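Step Nine, or: How I Tried to Apologize to 17 People in One Weekend
Speaker notes, Rirkance Hall, December 5, 2025

Get water first. Check the mike. Say thanks to Kadir for asking me, and to whoever made the coffee, which has not improved in 13 years.

Open with the list. I had 17 names. I typed it up, sorted it by last name, and showed it to my sponsor, Nevzat, as if he might frame it. He asked how many of them I had stolen from. I said it depended on what you called stealing. He handed the list back and told me to do Step Eight again. (Wait for the laugh. If there isn't one, keep going.)

Second try took until September. It had fewer excuses and one extra column: what I did, in plain words, with no "but" after it. Read the Tuncay line out loud. "Borrowed 590 dollars for a car repair. Did not own a car."

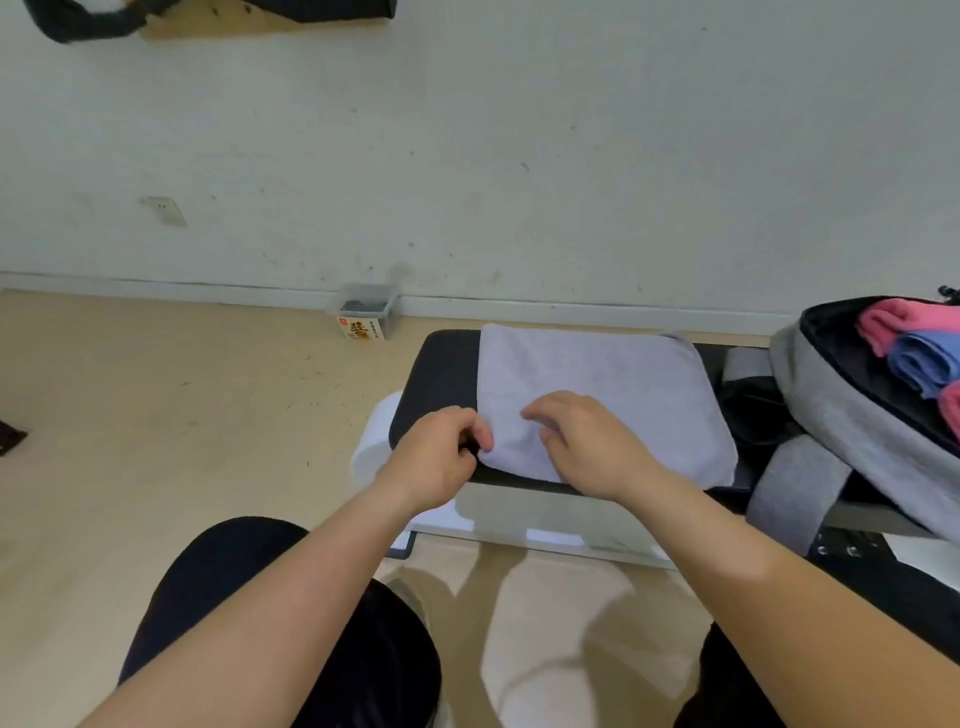 PART TWO: MONEY

Slow down in this part. People rush it because they owe some.

I went to see Tuncay with 400 dollars in an envelope and a speech. The speech was four pages long and mostly about my childhood. He let me get through one page, then asked if the rest of the money was on page three. It was not. We set up payments. I paid the last of it off the following spring, and he still counts the bills when I buy him lunch.

Point to make: an amends is a repair. Saying sorry was my most practiced skill — I could do it in my sleep, and a few times I did it from a stranger's porch.

Say the part about harm. The step says "except when to do so would injure them or others." I loved that line. I tried to use it on everyone who scared me. Nevzat's rule was that I don't get to decide that one alone, and definitely not at two in the morning.

Then Barış. Keep this short, voice goes funny here. He did not want to see me. He wrote back one sentence and I have not shared it and won't tonight. I stay out of his way, and I keep the door open on my side. Some of you have one of these. Don't fix it for them from the stage.

If there's time: the story about Yavuz and the ladder. If Yavuz is in the room, ask him first.

Finish by nine. Leave ten minutes for questions, then help stack the chairs.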